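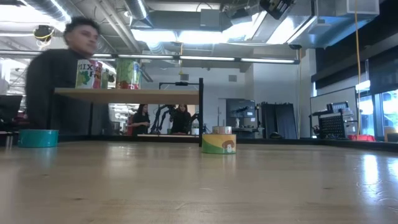 Vol. 9, No. 2

What Our Street Throws Away: A Packaging Survey
Student project report by Graciela Olivares and Afiq Wijaya
15 July 2018

We started this project with a simple question: how much of what people buy at the grocery store is packaging, and where does it end up? We thought it would take a couple of weekends. It took most of May and then some, and we loved nearly all of it (the milk cartons were less fun).

Fourteen households on Ojeda Street agreed to save their clean packaging for us. Each one got two bags, one for things they would normally recycle and one for things they would put in the trash. We picked the bags up on Saturday mornings, carried them to the school workshop and sorted everything by material. By the end we had logged 2306 pieces. Afiq built the spreadsheet and Graciela did most of the weighing, though we traded jobs whenever one of us got tired of it.

Results

Plastic film was the biggest group by number, which surprised us both. Bread bags, produce bags, the wrap around multipacks — it weighs almost nothing, so you never notice how much of it there is. Glass was the opposite. There were very few jars and bottles, but they made up more than a third of the total weight.

Metal cans did best of all. Nearly every household put them in the right bag. Containers made of mixed materials did worst: paper tubes with a metal base and a plastic top went into the recycling bag in one house and into the trash next door. We called the Westel recycling center to ask which was correct, and the woman who answered was so helpful! She told us their plant takes the tubes only if the base has been removed. None of our families knew that, and neither did we.

In all, 552 pieces were in the wrong bag by the Westel rules. That is close to one in four. Film caused most of the trouble, followed by the tubes and then coffee cups.

Problems

The kitchen scale we borrowed only reads to the nearest five grams, so we weighed film in bundles of twenty. One family went on vacation in week three and we left them out of the weekly averages. We also think people got more careful once they knew we were looking, so the real number of mistakes could be higher.

Next steps

We want to repeat the survey on Jindon Avenue in the fall, this time with a one-page sorting guide for half of the homes. Graciela has drafted the guide already, and Afiq is looking for a better scale.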